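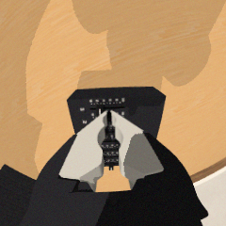 Shadows across a round wooden tabletop, with a black box in the middle.

The Long Weekend

The caseworker had told us four o'clock, so of course I had been standing at the front window since half past two, pretending to dust. My husband was upstairs moving the same lamp from one nightstand to the other and back again. We had done all the classes over in Flirthorpe, and we had the binder with the colored tabs, and the fire extinguisher was mounted at the exact height the woman from the county wanted it, and I had never felt less ready for anything in my life, including my own wedding, when I left the house with curlers in.

They were sisters, nine and five. It was supposed to be for the long weekend while their aunt up in Wudau got her paperwork straightened out. She lived 900 miles away and had already bought bunk beds, we were told, and wanted them very much. So that was all we were, my husband kept reminding me, a long weekend. A nice soft place to wait. He said it so often that I began to suspect he was talking to himself.

The car pulled up at twenty past four. The older girl got out first and looked our house over the way my father used to look over a used truck. She had one hand behind her, and attached to that hand was the little one, in a purple coat buttoned wrong. I had planned a whole speech. I had practiced it in the shower! What I said was, "Well, there's soup."

"What kind?" the older one asked.

"Chicken and rice."

She thought it over. "She doesn't eat carrots."

I went back to the kitchen and picked every last carrot out of that pot with a slotted spoon, and I want you to know that I had cut them very small.

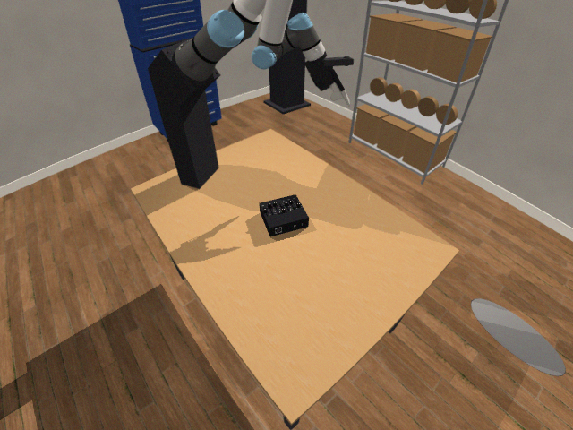
They hardly spoke that first night. The little one ate two bowls, and the older one ate half of one and put the bread in her pocket when she thought I was looking at the stove. The classes had covered bread in pockets. You don't make a fuss, they said, you just see to it that there is always more. So I put a basket of rolls from Egilsson Bakery on the low shelf in the hall, next to the mittens, and mentioned to the air in general that those were for anybody, any time, night or day. In the morning there were three left, and I filled it up again.

It rained all the next day, the way it only can in Prornstead in November, and my husband brought down a jigsaw puzzle from the closet, 200 pieces, a covered bridge with ducks. The older girl told him she was too old for it. He said that was fine, he was probably too young for it himself, and he sat down on the living room rug and started putting the wrong pieces together. He is not a man who does puzzles wrong. He let that go on for a good ten minutes – a duck's head going onto the roof of the bridge, and him humming over it as pleased as could be – until she couldn't stand it any longer and got down on the floor to fix him.

By suppertime the little one had moved into his lap. She didn't ask, she just backed up and sat, like someone getting into a chair at the movies. He looked at me over the top of her head and I had to go and check on something in the laundry room.

The phone call came as I was folding their pajamas. The caseworker was very nice about it. There had been a form missing, and the form needed a signature, and the person who signed was on leave. The aunt was fine, the aunt was calling every day, but it might be a few weeks yet. Could we possibly manage? She knew it wasn't what we had agreed to.

I said I would have to ask, and I put my hand over the phone and didn't ask anybody. I stood there looking at a very small pair of socks with strawberries on them. I thought about the aunt and those bunk beds all made up and empty, and I was sorry for her, I truly was, and I was so glad I was ashamed of myself.

"We can manage," I said.

When I came back in, the older girl was holding a puzzle piece and watching my face. They always know when it's the caseworker.

"Your aunt's still coming," I told her. "She's got another form to wait on, so it'll be a little longer here with us. She's going to call you after supper."

"How much longer?"

"A few weeks, they think."

She turned the piece around a couple of times, and tried it in the sky, and it didn't go.

"Could you get the rolls with the seeds?" she said.

I said I'd go down to the bakery first thing, and did she want to come along and pick them out, and she said maybe, if her sister could come too.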